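Clatstead Community Hall
Hiring the Hall: Frequently Asked Questions

Who may hire the hall?
Any resident or group over the age of 18 may apply. Commercial hirers, such as Plulteck, pay the business rate.

How much is the deposit?
A deposit of £80 is payable on booking. It is returned once the rooms have been inspected.

May we bring our own food?
Yes. Snacks and cold food may be brought into either room. Hot food must be prepared in the kitchen, which is booked separately.

Are table coverings provided?
No. Hirers should bring their own - patterned cloths and sheets are both acceptable, provided that no pins or tape are used.

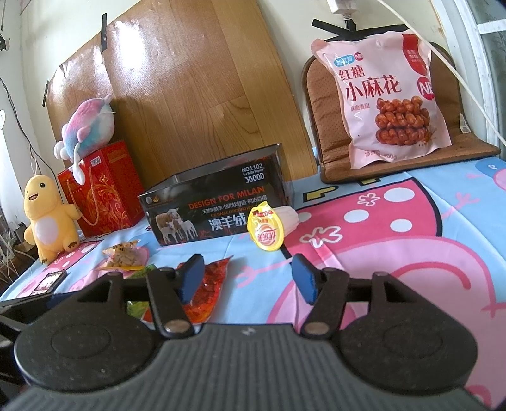
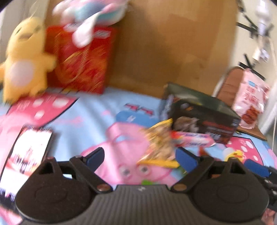

Light blue cartoon prints in both pictures.

When must the hall be cleared?
All evening bookings end at 11 pm. Rubbish must be taken away by the hirer, and chairs returned to the store in stacks of no more than eight.

Is parking available?
There are spaces behind the building, entered from Nic Giolla Lane. Please keep the side gate clear at all times.

What if we need to cancel?
Notice must be given in writing. Bookings cancelled less than 2 weeks before the date of hire are charged in full.

Whom should we contact?
Please write to Bevan Paewai, Bookings Officer, at the hall address.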